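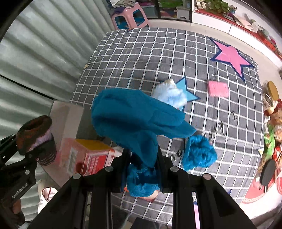
Teal cloth over the gridded tablecloth.

Wednesday, December 15, 2021
Test kitchen notebook – duck and the two crusts

Great day at the stove. Finally got the duck leg confit where I wanted it, and I think the Flallgate menu has its main course. Writing this down before I forget what I did.

Duck first. Batch 17, legs from Larov, salted overnight with thyme, bay and a bit of orange peel. Rinsed, dried on the rack, then into the fat with the oven at the lowest setting that still holds steady. Last week's batch went too long and the meat slid off when I tried to crisp it. Pulled these an hour earlier and wow, what a difference! Skin went glassy in the cast iron, the meat held its shape on the plate and still came apart with a spoon. Salt is right. Don't touch the salt.

The only thing I'd change is the orange. Couldn't taste it at all. Next round I want the peel dried first, or maybe grated over at the pass (which might be too perfume-y, but let's see).

Crusts. Made the onion tart two ways, side by side:

A – the butter dough we've been using, rested overnight. Flaky, rich, browned nicely on the bottom. Slumped on one side where I rolled it thin.

B – thin bread dough, no yeast, rolled as far as it would go, onto a screaming hot stone. 10 minutes and done. Blistered edges, a real snap, and the onions tasted sweeter on it somehow. I ate far too much of this one standing up.

B wins for me. It's also so much faster to get out on a full night. The trouble is that it goes leathery when it sits, so it has to leave the kitchen the second it's cut. Front of house needs to know that. A is still the better one for the lunch counter, where things sit under the lamp.

Cream for the tart: 2 parts fromage blanc to one part crème fraîche was too loose and ran into the crust. Drained the fromage blanc in cloth over the sink through the afternoon and it spread like soft butter. Keep doing that. Nutmeg yes, but less than you think.

Sauerkraut – opened the Nekelby crock. Beautiful smell, still crunchy, sour without being mean about it. Cooked half with Riesling and juniper and left the other half raw. The raw one next to the duck is so good that I'm tempted to skip the cooked version altogether. Cold, sharp, crunchy, then that fat warm skin. Try it tomorrow if you're in, there's a tub on the second shelf.

Rye for the bread plate: Heiskanen starter is awake again after its week in the fridge, up to double by midafternoon. Crumb a little gummy in the middle. Baked it too late and cut it too early, same as always. I'll leave the next loaf alone until morning, I swear.

Invoice 3184 is for the bacon, and it's the thick cut again. We asked for slab. I hand-cut what we had and it worked fine on the tart but it's slow going, so please call them before the next order.

For February I'd love to run the tart as a bar snack, half size, with a glass of something cold and Alsatian. Need to find out if the small stone fits the upper oven.

To do:
Dry orange peel
Drain more fromage blanc
Move the kraut crock off the warm wall
Batch 18 duck in salt before close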